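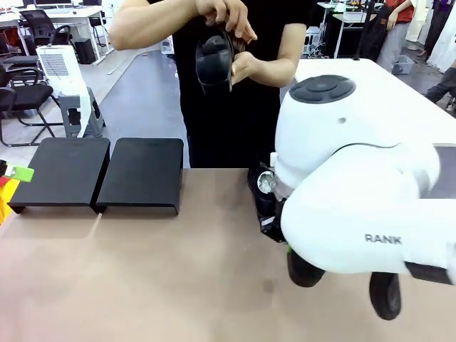
4.2 Collection of demonstrations

Figure 3. Collection setup. Top: fixed view of the workspace, with the right arm over the tabletop and two black metal stands side by side on the left half. Bottom: view from a camera at the gripper.

All demonstrations in the Ledska set were recorded on one bimanual station. Operators worked in pairs. One operator drove the arms, and the other handled the objects and started each episode from a footswitch. Dong-hyun Nam and Soo-ah Ha recorded the larger share, and I-seul Myung took over in February, when the object list was revised. We kept 1,853 episodes, covering 27 task variants.

Each episode stores the fixed view, the wrist views, joint positions, and the commanded gripper width. Streams are aligned to the fixed camera's clock. Episodes in which any stream dropped more than five consecutive frames were removed before labeling. Background activity in the fixed view (Figure 3, top) was neither masked nor cropped, so people and furniture behind the table remain in the training images.

The wrist view is the main source of error in the grasp labels. With the fingers open, both green fingertip pads are visible in the frame, but the tabletop shows little texture and gives the Seol tracker few points to hold. 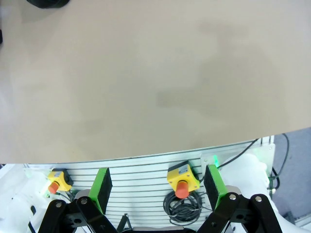 We therefore took the gripper pose from joint readings and used the tracker only to flag disagreement. Flagged episodes were reviewed by Gun-woo Hyun and Eun-seong Yoo, who worked separately and then settled differences against the fixed view. The wrist images were not cropped either. The table edge and the slotted panel below it were left in, and a policy trained on a tighter crop did worse on 6 of the variants (Section 5.3).

Start poses were sampled per variant and replayed by the operator from an on-screen overlay. Failed attempts were kept if the operator recovered within the same episode, and the recovery segment carries its own label.

Contact: Climus, Ledska data group | © Climus. All rights reserved. | Back to top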